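Quick one before work as I've got 12 minutes and the bus won't wait.

So Surkum have let the young centre go to Clolville on loan, and I'm cross. Not furious. Cross. He's the only one we've got who sets a proper screen, and now we're going into the second half of the season with two bigs, one of them carrying a knee. Who thought that was a plan?

Yes, he fouls too much. Yes, he travels every time he catches it on the left side. But he was getting better! You could see it against Fallalgate, second half especially, when he stopped chasing blocks and just stood tall and let them miss.
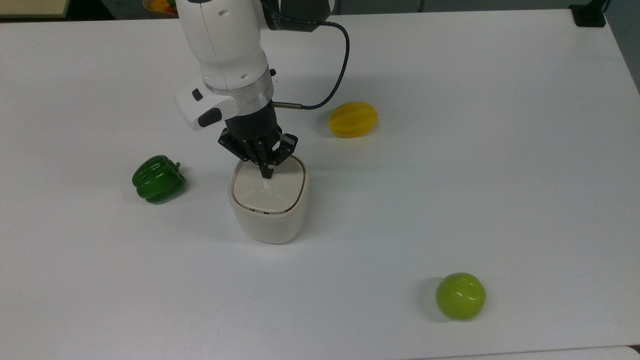

Clolville will play him, I suppose. That's the argument anyway. Thirty minutes a night, learn the job, come back in May a better player. Fine. Except they run everything through their guards and he'll spend most of it watching people shoot from miles out – rebounding practice, at best.

And what do we do on Thursday? Go small again, I expect. We went small at Fallalgate and gave up 100 points. A hundred. I sat there with a cold tea and couldnt look at the board.

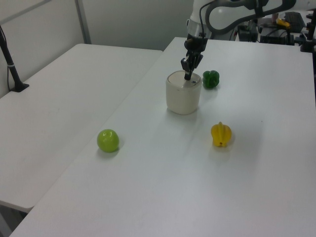
Anyway the other thing is the Ghorbani Cup draw. Away, obviously. We're always away. Two hours each way on a coach with no heating, and I've already said I'll go, so thats my weekend sorted.

If we box out we've got a chance. Same as I said last time, and the time before. Somebody please put a body on their number 12, he had every loose ball going when they came to ours.

Right, bus. More after the game if I'm in the mood.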